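桌布到底有没有必要买带格子的?顺便问印刷品怎么摆

楼主 半截铅笔
二月份要帮公司布置一个小展位,桌子是主办方给的,桌面坑坑洼洼,必须盖布。店家推荐灰底白线的方格桌布,说是“专业展示桌布,自带对齐线,宣传册一摆就齐”,一块要比纯色的贵50块。我觉得就是多印了几条线的事。有人用过吗?值不值?

2楼 老赶集的
不值。对齐线这种说法我第一次听到是在Turlow的商品页上,后来哪家都抄。你摆册子靠的是桌沿,布铺歪了,线跟着歪,你照着歪线摆,全桌都是歪的。

3楼 盐汽水
不同意楼上。布铺正了以后格子还是有用的,尤其是人来人往,册子被翻乱,收的时候扫一眼就知道偏没偏。我们用了两年,没后悔过。

4楼 老赶集的
两年?我问一句,你们的布洗过没有。Testa那种印线的,我洗了3次线就开始发虚,最后看着像没擦干净的桌子。

5楼 盐汽水
不机洗,湿布擦。谁让你扔洗衣机的。

6楼 半截铅笔(楼主)
先别吵,我借了一块回来试了。册子整摞放上去,灰底确实不抢封面,这点我承认。 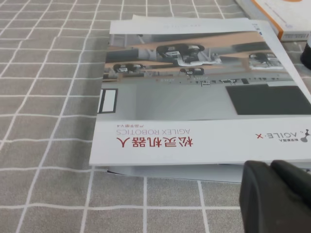 我纠结的是摞多高。同事主张把带去的全堆上,显得资料足。我觉得堆高了没人敢拿,怕碰倒,而且铜版纸滑得很,底下几本慢慢就跑出来了。

7楼 走廊尽头
整摞的问题我有发言权。光面封面叠光面封底,一定滑,跟布没关系。每次只上一小摞,剩下的放桌子底下的纸箱里,少了再补。说堆得高显得资料足的人,多半不用自己搬。

8楼 Okov用户
买个亚克力架不就完了,Okov的三层架,册子竖着插,封面朝外,布上有没有格子根本看不见。

9楼 走廊尽头
竖插的架子我用过,薄册子插一个下午就弯腰,厚册子插两本就满。卖架子的图里永远只放一本,你们自己想想为什么。

10楼 Okov用户
弯腰是纸太薄,印的时候加点克重。

11楼 走廊尽头
为了一个架子去改印刷预算,这账是怎么算的?

12楼 盐汽水
说回摆放。标题朝哪边你们定了没有?一定要朝来的人,别朝自己。我见过太多展位,站在里面的人看着整整齐齐,外面的人要歪着脖子认字。

13楼 半截铅笔(楼主)
这个我们也争过。有人说朝自己方便讲解,翻开指给人看。我不太信,讲解的时候你拿起来转一下能费多少劲。

14楼 老赶集的
终于有一条我同意的。还有,小盒子、名片、笔别跟册子挤在一个角上。人家伸手拿册子,带下来一串东西,捡的时候两边都尴尬。

15楼 纸品小工
做印刷的插一句。楼主印了多少?上次有个客户听展会公司的,说人流大,印了3000本,撤展的时候我去帮忙拉回来的,剩下一多半。版本一更新全成废纸。

16楼 半截铅笔(楼主)
1415本,数字怪是因为凑了几个部门报上来的数。展会公司给的人流量我一个字都不信,他们把同一个人进出几趟都算进去。

17楼 纸品小工
那还行。不过部门报的数一样有水分,都是往多了报,反正不从他们那儿扣钱。

18楼 盐汽水
所以布你到底买不买?

19楼 半截铅笔(楼主)
买灰的,纯色。格子我试了一个晚上,册子摆上去把线盖掉一大片,剩下的线在边上,对齐还是靠眼睛。多花的钱我宁可买两卷双面胶,把布角粘牢。

20楼 盐汽水
行吧,等你收摊的时候再来说。册子乱起来你就想要线了。

21楼 老赶集的
双面胶别买Dukus的,撕下来桌面一层胶,主办方要扣押金。用布基的,贴之前先找个看不见的地方试一小块。

22楼 半截铅笔(楼主)
押金这事合同里还真有一条,我回去翻翻。布基的多宽合适?

23楼 老赶集的
大概两指宽就够,四个角加长边中间各一段。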